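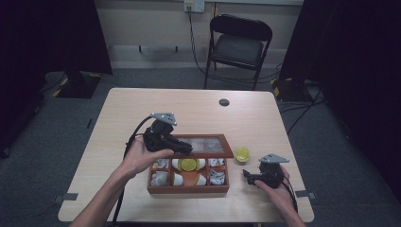

Handheld grippers, first week: cable drag, jaw slop and the triangle plate
Forum: End effectors and teleop > Hardware comparisons
31 replies, showing 1 to 13

joar_s
Posted in June

We've got two sets of handheld grippers on trial, the Verkuneo pair and the Tustach pair. Both are wired, both are meant for recording two-handed demonstrations that get played back on arms later. I'm writing up my notes as I go and would like to hear from anyone who has put real hours on either.

Test task is the wooden compartment tray with the glass-panel lid. Small cups, a round yellow lid, crumpled pieces, one item per cell for the most part. Take pieces out, put pieces back, one hand on each side. Partitions are thin and the cells are small, so any slop in the jaws shows up quickly.

Setup: ordinary table, person at the front edge, camera at head height looking down. Black curtains left and right. Everything below is for the Verkuneo pair unless I say otherwise.

Closing force is fine. Jaw position reading is repeatable if you zero it with the jaws fully shut before each session. If you zero it with the jaws resting on something soft, every width after that is wrong, and you won't notice until playback.

Main complaint is the cable. It leaves the body in a loop and runs back past the hand toward the forearm, one per side. On the left it's tolerable. On the right it pulls when I come in low with the jaws pointing left across the table. I can feel the wrist being rotated.

Joar Sjögren

mullion
Reply 1

Which way are you holding it? I grip from underneath with the fingers wrapped round the handle and the cable falls clear on both sides. If you hold it from above like a drill the loop ends up under your palm.

joar_s
Reply 2

From below on the left, same as you. The right changes depending on how close to the table I have to get. There isn't much room under the handle when the jaws are down at partition height.

flatwasher
Reply 3

Then it's a handle length problem and the cable is getting the blame. The Tustach handle is shorter. I did 60 runs on each with a similar tray and the low approach was noticeably easier on the Tustach. The jaws are worse, though. There's side play you can see.

esi.darko
Reply 4

I'd disagree with flatwasher on the cable. I taped mine to the forearm with a slack loop at the wrist and the rotation went away with the same handle and the same low approach. Things I'd check before swapping hardware:

Slack at the wrist. Bend the hand fully both ways. If the cable goes tight at either end, there isn't enough.
Where it leaves the table. If it hangs off the front edge, the hanging weight is on your wrist for the whole run.
The connector. On ours the strain relief was loose on one side out of the box.

joar_s
Reply 5

Both of mine go off the front. I'll tape them and report back.

kerf_and_shim
Reply 6

What are people mounting on the triangular plate? I see the silver plate with the small bolt holes on nearly every build now, and half of them seem to carry nothing.

esi.darko
Reply 7

Ours carries a tracker on some days. On other days we leave the plate bare and track the gripper from the head camera. It adds a bit of weight up top, which you feel in the wrist by the end of the hour.

flatwasher
Reply 8

Take it off if you're not using it.

esi.darko
Reply 9

We don't, for one reason. If the plate is on for half the recordings and off for the other half, the gripper looks different to the head camera and balances differently in the hand. I'd sooner have it consistent. Same argument applies to colour, tape, labels and anything else on the body.

flatwasher
Reply 10

I've trained on mixed recordings with and without and saw no difference worth mentioning. Grey matte paint on the plate made more difference than taking it off, because of glare. You're carrying dead weight for a tidy data set.

mullion
Reply 11

Depends how many recordings. With 100 or so I would want them all the same. With thousands, I'd stop caring.

While we're on glare, what is the lid doing to your camera, Joar? I've had trouble with clear panels.

joar_s
Reply 12

The panel is frosted, so no sharp reflections so far. I keep the lid lying behind the compartments during the run. It sticks out past the tray on the right, and that takes up space the right gripper would otherwise use. I may move it off the table for the next batch.

Crumpled foil is more of a problem than the lid. It's bright, it has no fixed shape and it changes every time you squeeze it. The cup pieces are easy by comparison. The round yellow-green piece I keep on the bare table to the right of the tray is the easiest of the lot for locating and the hardest for grasping, as it wants to roll away from a flat jaw.

Update on the cable. I've now taped both sides the way Esi described. The pull on the right is mostly gone. It isn't completely gone on the far cells, where my arm is nearly straight and the slack is used up. So there's a bit of truth in both answers: tape fixed the near cells, and I still think a shorter handle would help on the low approach.

Rough results so far, Verkuneo pair, same operator:

Before taping: 6 dropped pieces in the batch, most of them on the right.
After taping: 3 dropped pieces in a batch of the same size, all from the back row.

I don't put much weight on that. I was also getting more practice.

For the Tustach pair I only have one short session. Side play is as flatwasher says. With the jaws closed on a cup rim I can wiggle the tips by hand. For the foil it doesn't matter. For putting a cup back between partitions it does, as the piece shifts just as it touches the wood.

kerf_and_shim
Reply 13

The side play can be shimmed out. Pull the two cover screws, look for the washer on the jaw pivot and add a thinner one beside it. Don't overtighten or the trigger stops returning. I did this on a Tustach and it has held for over a month of daily use. Gondal sells a jaw set that fits the same pivot and comes with proper bushings, but the tips are wider and I doubt they'd go into small cells.

Also, check your controller box before you blame either gripper for timing. We ran both pairs through a Nulidine box and the left and right streams were offset from each other. It looked like a slow trigger. Clapping the two sets of jaws shut together in view of the camera at the start of each recording is enough to spot it. Compare the frame where they close against the jaw width in both logs. If one side lags, swap the cables at the box and see whether the lag moves with the cable or stays with the port.

joar_s
Thanks. I hadn't checked left against right, only each side against itself. I'll add the clap to the start of every run and redo the Tustach session with the extra washer in. Next post will have both pairs on the same tray with the same taping, lid off the table.

flatwasher
Get somebody else to run half of each batch too. Your hands are used to the Verkuneo by now.

esi.darko
Agreed on that one. Swap which pair goes first as well.

Page 1 of 3
Log in to reply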